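**Feet first: an afternoon on the line at Jurnard**

Mpho Jacobs would like it known that she does not own a foot massager. She has put together more of them than she cares to tally, she can tell a bad circuit board by the way it sits in the shell, and her feet hurt most evenings. "Plumbers have dripping taps," she says. "I have heels like a fossil bed."

She has been on final assembly at Jurnard for the better part of three years, having come across from Xaba, where she built hair dryers until the hair dryers went elsewhere. The massager is sold as the Bulurano, a name she pronounces with the care you'd give to a relative's new boyfriend. Her part of it begins with an open black plastic housing and ends when the thing goes over to the conveyor to become the next bench's problem.

I ask what people get wrong about the work.

"They think it's the wiring. The wiring's fine, the wires only go where they go. It's the screws."

She has views on the screws. They used to come in little lidded tubs, and a past supervisor with a passion for neatness insisted the lids stay on. Mpho now tips hers straight out onto the mat in a heap. You pinch one up with the left hand while the right brings the screwdriver over, and if you're any good you never look at the pile at all. She admits she looks at the pile.

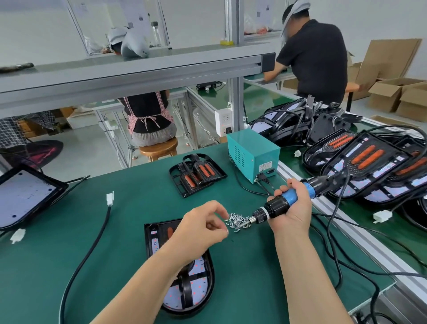 The screwdriver is electric and she's fond of it in a grudging sort of way. The previous one had a habit of carrying on after she'd let go of the trigger, "like my uncle at a wedding." She sets the torque herself at the start of a shift and gets short with anyone who fiddles with it while she's at lunch. Too tight and the plastic post cracks, and a cracked post means the whole shell goes in the bin. Too loose and the unit buzzes, and some poor soul in Asdale rings up to say their feet are being serenaded.

The orange heating pads get more of her respect. They're the bit customers notice, she says, and also the bit that will ruin your morning if a lead gets trapped under the frame. She runs a fingertip around the edge before she closes anything up. It isn't in the work instructions. She suggested it once, in November, and was handed a form.

"I filled it in," she says. "Lovely form. Had a box for my favourite colour, practically."

The order on the books when I visit is for 1,814 units, a figure written on the whiteboard by the tea urn and underlined twice by someone who won't be building any. The first 700 have gone out. Mpho regards the remainder the way other people regard a sink of dishes.

What does she do about the cords? There is a long pause. The cords, I gather, are a sore point. They arrive coiled and behave for as long as it takes to remove the tie, after which they find each other. She's tried hanging them up, laying them flat and swearing at them, and rates the last method highest.

Would she ever buy a Bulurano, with the staff discount?

She thinks it over while she rubs the back of her neck.

"Do they make one for hands?"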